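Intercambio de ropa en Brindari: lo que aprendimos en la primera edición

El sábado tuvimos en el local de Brindari el primer intercambio de ropa del barrio. Escribo estas líneas para las personas que no pudieron venir y también para las que vinieron y me preguntaron después por las reglas de la próxima vez. Pido disculpas por si alguna frase no suena bien en español, lo sigo estudiando.

La idea es sencilla. Cada persona trae hasta 14 prendas limpias y recibe por cada una un punto. Con los puntos se puede llevar otras prendas. Un abrigo vale tres puntos y una camiseta vale uno. Los puntos que sobran se guardan en un cuaderno con el nombre de la persona, y sirven para la edición siguiente.
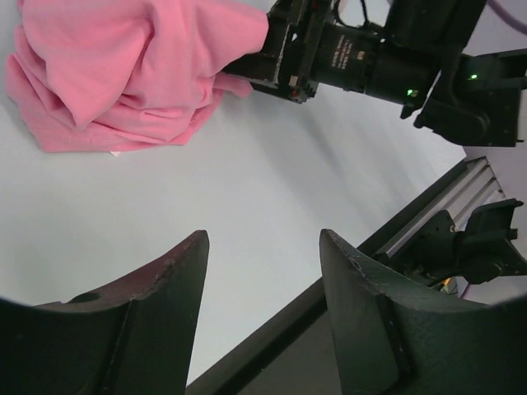

La dificultad más grande fue la mesa de entrada. Abrimos a las 11 y ya había una cola hasta la panadería. Recibir una bolsa necesita más tiempo de lo que habíamos pensado, porque hay que abrir cada prenda, mirar las costuras y las axilas, comprobar la cremallera y anotar la talla. Muchas etiquetas están cortadas o no se pueden leer después de tantos lavados. En la próxima edición habrá dos mesas, y pedimos que las tallas vengan escritas en un papel sujeto con un alfiler.

Maricica Olteanu, que trabajó muchos años en una tintorería, nos enseñó a separar la ropa por color y no por tipo. Al principio yo no estaba convencida. Pero la gente busca primero con los ojos, y cuando ve todos los rojos juntos se acerca y empieza a tocar. Lo que no estaba por color, en el perchero del fondo, se quedó casi completo.

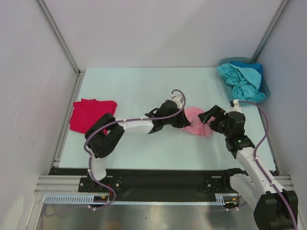 Telas de colores sobre la mesa azul claro.

Sobre la ropa que sobró: llenamos 32 bolsas. Una parte va al taller de la calle Birkett, donde cortan el algodón para hacer trapos y relleno de cojines. La lana la guardamos para el curso de zurcido, que empieza en junio. Las prendas de fiesta se quedan en el armario de Brindari, y se pueden pedir prestadas durante una semana sin gastar puntos. Hay que devolverlas lavadas, por favor.

También me preguntaron por los calcetines y la ropa interior. No los aceptamos si son usados. Si están en su paquete cerrado, sí, y valen medio punto. 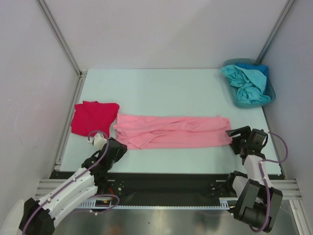 Para doblar no hace falta ninguna técnica especial. Las mangas hacia dentro, después por la mitad, y el cuello siempre hacia la persona que mira. Si algo tiene una mancha pequeña o le falta un botón, se puede traer igualmente, pero hay que decirlo en la entrada. Tenemos una caja de botones bastante grande y hay quien disfruta mucho con estos arreglos.

La próxima edición será también en sábado, con el mismo horario. Quien quiera ayudar en las mesas puede dejar su nombre en la lista que está junto a la puerta, o hablar conmigo cualquier martes por la tarde.

Mei Lindgren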